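오토바이 체인 청소하고 장력 맞추기 (초보용, 센터 안 가고)

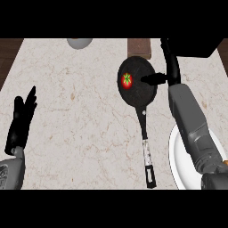
최종 수정: 2025년 1월 11일

체인 관리 글 예전에 쓴 거 다시 정리함. 급하게 쓰는 거라 말이 짧음. 기준 차는 내가 타는 Hamby 쿼터급, 구입 후 3,327km 탄 상태. 다른 차종도 순서는 거의 같은데 수치는 꼭 본인 차 매뉴얼 볼 것.

준비물
체인 클리너 (나는 Grestimen 씀. 등유도 됨)
체인 루브
솔, 걸레 여러 장, 버릴 거
리어 스탠드
액슬 너트에 맞는 소켓, 토크렌치
자, 장갑

휘발유로 닦지 말것. 오링 상함.

1. 세우기
평평한 데서 리어 스탠드로 뒷바퀴 띄움. 기어 중립, 시동 끄고 키 뽑기. 시동 걸어놓고 바퀴 돌리면서 닦는 사람 있는데 절대 금지. 손가락 날아감.

2. 청소
뒷바퀴 손으로 돌려가며 체인 안쪽부터 클리너 뿌림. 브레이크 디스크랑 타이어에 안 튀게 걸레로 막고. 10분 정도 두었다가 솔질. 옆면, 롤러, 스프라켓 이빨 사이까지. 기름때 나오면 걸레로 닦고 한번 더. 깨끗한 걸레로 마무리, 완전히 말림.

3. 상태 보기
뻑뻑해서 안 펴지는 마디, 빠진 오링, 붉은 녹. 스프라켓 이빨이 한쪽으로 휘었으면 체인이랑 같이 교환. 체인만 새걸로 바꾸면 금방 또 늘어남. 여기서 이상 있으면 장력 맞추지 말고 교환부터.

4. 장력 재기
앞뒤 스프라켓 중간 지점에서 체인 아래쪽을 손가락으로 위아래로 움직여봄. 움직이는 폭이 유격임. 내 차는 30mm 안팎이 규정. 바퀴 조금씩 돌려서 여러 군데 재고 제일 팽팽한 데를 기준으로. 스탠드에 올리고 재는지 내리고 재는지 차마다 다름, 매뉴얼 확인.

5. 조정
액슬 너트 살짝 풀기. 다 빼는 거 아님. 양쪽 조정 볼트의 잠금 너트도 풀고, 좌우 똑같이 조금씩 돌림. 한번에 2바퀴씩 돌리면 너무 감. 4분의 1바퀴씩. 스윙암 눈금 좌우 꼭 맞출 것. 틀어지면 스프라켓이 한쪽만 닳고 직진할 때 쏠림.

너무 팽팽하면 안됨. 느슨한 것보다 더 위험할 수 있음. 베어링 나가고 체인 끊어짐.

6. 조이기
액슬 너트 규정 토크로. 내 차는 60Nm. 잠금 너트도 잊지말고. 조이고 나서 유격 다시 재기, 조이면서 변하는 경우 많음. 분할핀 있는 차는 새 핀으로.

7. 루브
체인 안쪽에 얇게. 바퀴 돌리면서 한두 바퀴면 충분. 바르고 바로 타면 다 튐. 전날 저녁에 해두면 좋음. 타이어에 묻은 거 없나 보고, 뒷브레이크 몇번 밟아서 잘 드는지 확인하고 출발.

주기는 500km마다 루브, 비 맞으면 그날 바로. 7월 장마 때 한 번 걸렀다가 녹 올라와서 고생했음.

토크 수치 모르는 분은 차종이랑 연식 댓글로. 아는 차면 답 달게요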